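Contra la tolerancia por defecto

En casi todos los planos que reviso hay una casilla que nadie ha pensado. Está en el cajetín, abajo a la derecha, y dice que las cotas sin indicación siguen la tolerancia general de clase media. La puso la plantilla. El proyectista la heredó, el taller la leyó y el comprador la pagó.

Sostengo que esa casilla debería estar vacía al abrir un plano nuevo y que el programa debería negarse a emitirlo mientras siga así. Es una posición minoritaria. Anselmo Rezende, con quien compartí oficina técnica en Demton, la considera una forma cara de molestar a la gente. Intentaré explicar por qué el coste está mal calculado.

Qué hace una tolerancia general

Una tolerancia general fija el margen admisible de todas las cotas que no llevan uno propio. Su utilidad es evidente: sin ella, un soporte sencillo exigiría anotar cada radio, cada taladro y cada chaflán. El plano sería ilegible y el proyectista acabaría copiando el mismo valor en todas partes.

El problema aparece cuando el valor general deja de ser un suelo y pasa a ser una respuesta. En junio repasé un conjunto de 60 planos de una misma máquina envasadora. En 19 de ellos, la clase general era más estricta que lo que pedía la función de la pieza: tapas, deflectores, chapas de protección. En otros faltaba precisión justo donde un eje entraba en su alojamiento. El mismo valor por defecto producía los dos errores.

El segundo tipo se detecta en el montaje y genera una reclamación. El primero pasa inadvertido durante años, porque una pieza demasiado buena no provoca quejas. Solo cuesta dinero.

El modelo y la pieza

Parte de la confusión viene de la pantalla. Un modelo tridimensional no tiene tolerancia: su diámetro es exactamente el que se tecleó. Además, lo que se ve ni siquiera es ese diámetro. El visor sustituye la superficie curva por facetas planas, y con una malla basta el borde de un cilindro aparece como un polígono.
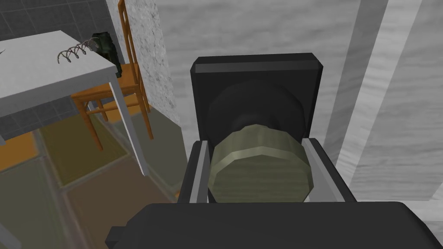 La malla y la medida

Un borde facetado en pantalla no dice nada sobre la redondez de la pieza fabricada. La desviación de la malla respecto al círculo depende de un ajuste de visualización o de exportación, y en el archivo geométrico original el cilindro sigue siendo un cilindro. Aun así, he visto discutir defectos de forma sobre una captura del visor. También he visto lo contrario, que es peor: enviar a mecanizar una malla exportada con la configuración inicial — otra casilla heredada — y recibir una pieza con las facetas talladas.

Los dos casos tienen la misma raíz. Alguien aceptó un número sin saber que lo estaba aceptando.

La objeción económica

Agathe Ferrand, responsable de compras en Lavberg, me planteó el argumento contrario con más rigor que nadie. Su empresa mantiene 614 referencias activas. Revisar la clase de tolerancia de cada una supondría, según su estimación, 198 horas de oficina técnica, y los talleres con los que trabaja cotizan igual la clase media que la gruesa. El ahorro sería nulo.

Acepto las horas. No acepto la conclusión. Que el precio de mecanizado no varíe entre dos clases indica que la máquina cumple ambas sin esfuerzo, pero el precio unitario no recoge el tiempo de inspección, los rechazos por cotas irrelevantes ni las concesiones que hay que firmar para aprovechar un lote funcionalmente correcto. Esos costes se reparten entre calidad, logística y producción, y ninguno aparece en la oferta del proveedor.

Tampoco propongo revisar el archivo histórico. La regla se aplicaría a los planos nuevos y a los que se abran por una modificación. El resto puede esperar a que alguien lo toque.

Lo que pediría al programa

El cambio es pequeño. Al crear el plano, el campo de tolerancia general aparece sin valor. Para emitirlo hay que elegir una clase, y el sistema registra quién la eligió. No hace falta un formulario de justificación; los formularios se rellenan con la misma inercia que las plantillas.

Rezende objeta que todo el mundo elegirá la clase media, igual que ahora. Es probable que ocurra con muchos planos. Pero una elección registrada tiene autor, y a un autor se le puede preguntar. Cuando inspección rechace una tapa por dos décimas en un borde libre, habrá una persona a quien llamar antes de tirar la pieza.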